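From: Gwilym Gwilliam
To: stiritgate-users
Date: May 31, 2018
Subject: Re: [stiritgate-users] Duplicate deliveries after moving the archive host

Berwyn Meredith wrote:

> We moved the list archive from the old host to the new one and kept the
> same Stiritgate config. Since then some subscribers get each post twice.
> The headers look the same apart from the last Received line. The queue
> runner reports 183 deliveries for a list with 153 members.
>
> I have restarted everything and cleared the lock files. Is this the
> alias bug that was fixed in Peltavo, or something else?

Something else, I think. The alias bug produced a duplicate for every member, so you would see 306 deliveries. You have 183, which leaves 30 extra. That points to a subset of members being expanded a second time by another route.

The usual cause is a nested list. If the old host had a sublist as a member of the main list, the migration script writes out the sublist's members individually and also keeps the sublist address. Both are then expanded. The duplicate check in Stiritgate compares envelope recipients inside a single batch only, so if the two copies land in different batches it will not catch them.

To confirm it, dump the roster and look for any address in your own domain:

 stirit roster --list main --raw | grep @lists.

If one comes back, compare its members against the main roster. I would expect the overlap to be 30, or 31 if the sublist address itself is being included in the total.

Two ways to fix it:

1. Remove the sublist address from the main roster. The members stay, because the script has already written them in. Later changes to the sublist will no longer carry over.
2. Remove the individual entries and keep the sublist. This preserves the old behaviour, but anyone who had set digest mode on the main list loses that setting.

I used the second on the Drukgate lists last August and had to re-enter the digest settings by hand. With 30 people that is tolerable. On a large list I would take the first.

Do not raise the batch size to get round it. It does hide the fault, as everything then goes out in one batch, but the default limit at most relays is lower than you would like and you will start to see deferrals. We tried 1,000 with Kyei as the relay and spent a morning flushing the queue.

On your other point, attachments in the new archive: inline pictures should be kept in position and not moved to the foot of the message.

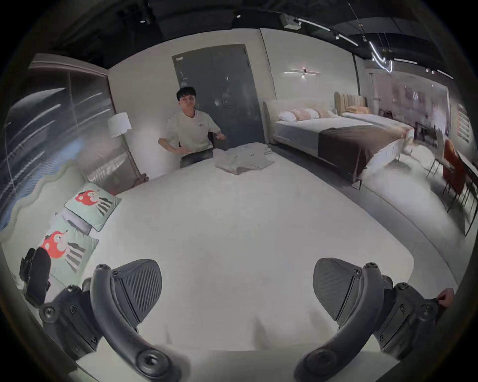 Does the archive need to be rebuilt once the roster is corrected?

Only if the duplicates were archived as well, and they normally are not, because the archiver runs before expansion. Search for one of the affected Message-IDs. A single hit means the archive can be left alone.

If you do get two hits, stop the runner, take a copy of the mbox, and rebuild from the copy. Allow for the message numbers changing, which will break any links people have saved to individual posts. There is an option to keep the old numbers (`--keep-seq`), but it needs version 4 or later, and your headers suggest you are still one behind.

Please post the output of the roster command with the local parts removed. I would also like to see the two Received lines side by side, as the queue IDs will show whether the copies went out in separate batches.

--
Gwilym Gwilliam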